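Samport Writers' Weekend Adds a Memoir Day

Great news for anyone with a family story to tell! The Larkameo Writers' Circle is adding a full memoir day in April, with 16 seats and 3 hands-on sessions.

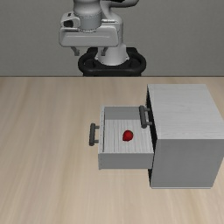
White arm over a light wooden tabletop.

Bring up to 70 lines of a draft — rough is fine — and trade pages with other writers over lunch. Morsy Books will stay open late for the evening reading, and we can't wait to hear it!

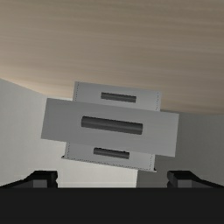

How to Sign Up

Stop by the Allesine Library front desk.

Contact us | © Larkameo Writers' Circle | Back to top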